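In Praise of the Small Square Cloth

Hina Usmani
21 September 2019

I own 22 cloth squares and I would happily own more. They live in a drawer in my kitchen, folded in quarters, and hardly a day goes by when I don't pull one out for something: under the teapot, around a sandwich, over a bowl of rising dough (or over my knees, when the plates run out!).

My argument is simple. A square of cloth with a good colored border is the most useful thing you can put on a table, and we should stop saving ours for guests. My aunt kept 12 beautiful ones in tissue paper for most of her life. I use them every week now, and two have tea stains, and I love those two best.

The border matters more than people think. On a plain white table a pale cloth can just disappear, but give it a thin line of color along the edge and suddenly there's a place for things to be. Pale blue with yellow is my favorite pairing by a mile. It's cheerful without shouting, and it looks wonderful turned on the diagonal, with one corner pointing at whoever is sitting in front. Put one small bright thing near a corner and you're done.
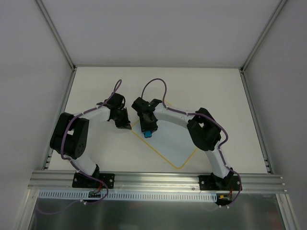 Turn it, don't square it up

I feel strongly about the diagonal. Lined up with the table edge, a square looks like it's waiting for an inspection. Turned, it loosens everything around it, and it's also halfway to being a wrap, as you already have a corner to fold over.

My friends at the Bridari market stall disagree with me. They sell theirs in sets of four and lay them out as straight as floor tiles, and I've been teasing them over it since April. Fine! Buy the set, take it home, and give each one a good twist. Then leave them out overnight and see if you don't reach for one at breakfast.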